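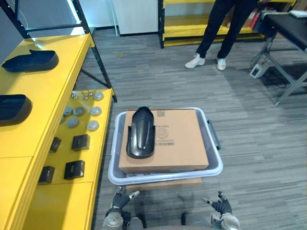

Most of the talk about teaching robots by demonstration is about the machine. How many fingers it has, how fast the link is, whether the operator wears gloves or holds a pair of controllers. I think the person doing the demonstrating matters more than any of it, and that the companies paying for this work are getting less than they could because they treat that person as a cable between a brain and a hand.

I spent most of last winter as an operator at Vonier, on a kitting job for a client called Pagano. The task was dull, and I mean that as praise. Molded black plastic parts sat on a yellow shelf, small hardware was laid out in rows on the tier below, and a gray bin stood on the floor. You drove the robot to the shelf, picked up a part, turned, bent, and put the part where it belonged. Then somebody reset the shelf and you did it again. A good shift gave 50 usable runs. A bad one gave 40, and you went home with a sore neck either way.

In December we delivered 700 runs to the client. They were reviewed on one measure, which was whether the part ended up in the right place. Nearly all of them passed. I would have thrown out a third.

A run can end correctly and still teach something bad. I remember plenty where I came in too low on a fender, bumped it, waited for it to stop rocking, and grabbed it by the side flap because that was now the closest thing. It counted as a success. A robot that learns from it learns that bumping the part is a step in the job. If enough operators do it on enough tired afternoons, the bump becomes the method.

The usual answer is volume. Collect enough runs and the mistakes wash out. That works if the mistakes are random, and ours weren't. Every operator on our floor had trouble judging depth through the headset, so every operator came in low. We all avoided the far end of the shelf because the arm felt slow there. We all put large parts down on the left side of the bin, for no reason I could name. Add more of us and you get more of the same habit.

There is an older way of doing this, where you take hold of the arm and move it through the motion yourself. People in the trade tend to talk about it as a thing of the past. I used it for a few weeks on a Gasteck arm before I came to Vonier, and I still think it is the better way to learn the work, even if it is slower and your own body gets in front of the cameras. You feel the weight of the part. You feel when the wrist is close to the end of its travel. With remote control I had 1080 lines of picture and no feeling in my fingers at all, and I squeezed everything harder than I needed to. I'd have new operators spend their first days moving an arm by hand, and only then put on the headset.

I would also have them do the task with their own hands, with the real parts, for a full shift. This was never part of our training. When I tried it on a break I found that I slid the small discs to the front of the shelf before I picked them up. I had never once done that through the robot. It was an easy fix and it made my pickups cleaner the same day. People who pack parts for a living know dozens of tricks like that one, and in my time there we didn't ask any of them.

The argument against all this is money. Operators are paid by the run in a lot of places, and a clean run takes longer than a run that merely passes. A supervisor told me, fairly enough, that the client was buying runs and had not asked for opinions about them. I understand that. But the client also came back in the spring for a second batch of the same task, and I doubt they enjoyed paying for it.

A firm called Tasomau, where I work now, lets operators mark their own runs as they finish them. There are three buttons — keep, drop, and unsure — and dropping one costs you nothing. It adds about five seconds a run. I use "unsure" more than I expected, mostly for grasps that held but didn't feel right, and a second person looks at those at the end of the shift.

Paying by the hour and giving operators a say over what gets kept would be a small change for most shops. I'd start there, before buying a better pair of hands.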